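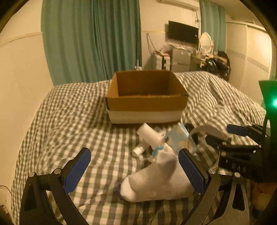 Sorting small loose items into an open box

Last updated July 25, 2025

Socks, tubes, small bottles, sample packets and charging accessories collect on beds and nightstands. They are too few to justify a drawer and too varied for one shelf. A single open carton, used as a temporary holding container, clears the surface in one pass. Final sorting happens afterward, at a table.

Choosing the carton

Use a low carton, wider than it is tall, with the flaps removed. Flaps fold inward under load and hide the contents. A used shipping carton is adequate. Rough or torn rims do not affect holding strength at these weights, but knit fabric snags on them. Cover a rough rim with paper tape, folded over the edge with equal width on both sides. A softened corner can be reinforced from inside with a strip of card 5 cm wide.

Do not exceed 500 g of contents if the base is closed with a single strip of tape. Heavier items belong in a rigid bin.

Working on a bed

A mattress is a poor work surface. It tilts the carton toward the heavier side, and small bottles roll into the low spots. Pull the cover flat first. If the bedding is thick, place a tray or a large hardcover book under the carton.

Checks and other small patterns make clear and white items harder to find. After the last item is in, run a flat hand over the cloth from the head of the bed to the foot, including the folds.

Loading order

1. Fabric first. Socks and cloths go on the bottom, where they keep hard items from sliding.
2. Flat packets next, standing against a wall, printed side facing in.
3. Tubes and bottles last. Tighten each cap before loading. Stand bottles upright wherever the depth allows.
4. Rings, bands and cable loops stay out until the end. They hook onto other items and pull them out of position. 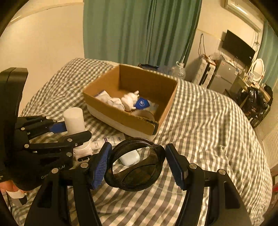 Partly filled carton on a checkered cover, with fabric, packets and other small items on the bottom.

Leave 50 mm clear below the rim. A carton filled to the top cannot be picked up by its walls without spilling.

Emptying

Set a limit of 7 days for the holding carton. Past that point it becomes storage, and items get bought twice. Empty it completely each time, including crumbs and lint in the bottom seam.

Socks without a match go back to the laundry area. Toiletries with no legible date are discarded. Electronics and their cases should be kept apart from anything liquid, preferably in a separate lidded container.

Flatten and recycle the carton when the base starts to bow. Tape on the base seam does not restore a bowed panel.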